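Planning the Autumn Fair and Lantern Walk: Project Report

Year 10 Community Project, Gastness group

1. Introduction

Our project was to help plan and run a lantern walk and an autumn fair for the younger pupils in October. The school has held a fair before but never a walk with it. We chose this project because several of us have younger brothers and sisters in the lower school, and they had asked for something that happened after dark.

The walk went from the school gate along Rullard Lane to the green, where the fair was set up. It took place on a Friday and set off at 6.00 p.m.

2. Planning

We met at lunchtimes for half a term. At the first meeting we split into two teams, one for the walk and one for the fair. The walk team dealt with the route, the marshals and the letters home. The fair team dealt with stalls, food and prizes.

The budget was £400, paid by the school from the activities fund. The largest costs were lantern paper, willow sticks and battery lights. We bought the lights from Zeleke Supplies, who let us return any unopened boxes. We did not want candles, and the school would not have allowed them.

We printed 1,000 raffle tickets. In the end we sold fewer than we hoped, mainly at the gate before the walk. Next time we would start selling them in class during the week.

3. Food and washing up

The fair team decided to use proper plates for the cake stall. Paper ones had been used the year before and a lot of them blew across the green. Plates meant a washing-up rota, which was not in our first plan and had to be added late. We put two people on each turn of half an hour.

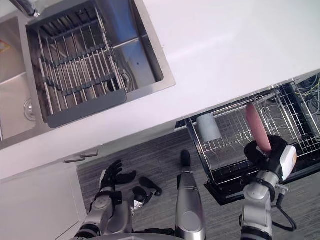 Figure 1. Double sink with dish rack in the right-hand basin.

The rota worked for the first hour. After that the people on it wanted to see the stalls, and some turns were swapped without being written down. We should have put the list on the wall where everyone could change it.

Cakes were given by families and sold at 30p a slice. The ginger cake went first. We had labels for nuts and eggs on each cake, which we made the day before from the forms that families sent in.

4. The walk

Younger pupils made their lanterns in art lessons. Most were stars or plain cones, and a few were fish. The Fiment Band, which is made up of older pupils, walked at the front and played four tunes in turn.

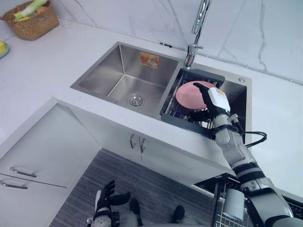
The main problem was the pace. The band walked faster than the reception class could manage, so a gap opened up near the bend in Rullard Lane. The marshals at the back had no way of telling the front to slow down. We stopped everyone at the post box and waited for the line to close up, and this made us late arriving at the green.

5. Feedback

We gave a short form to families as they left. Most comments were about the lanterns and the music. Several parents asked for a shorter route, and one asked for somewhere to leave pushchairs. Pupils wanted more games.

6. What we would change

Put the youngest class directly behind the band.
Give the front and back marshals a radio each.
Sell raffle tickets earlier.
Write the washing-up rota at the same time as the stall rota.

The unused lights and willow sticks are in the art store, and the route map is in the project folder for next year's group.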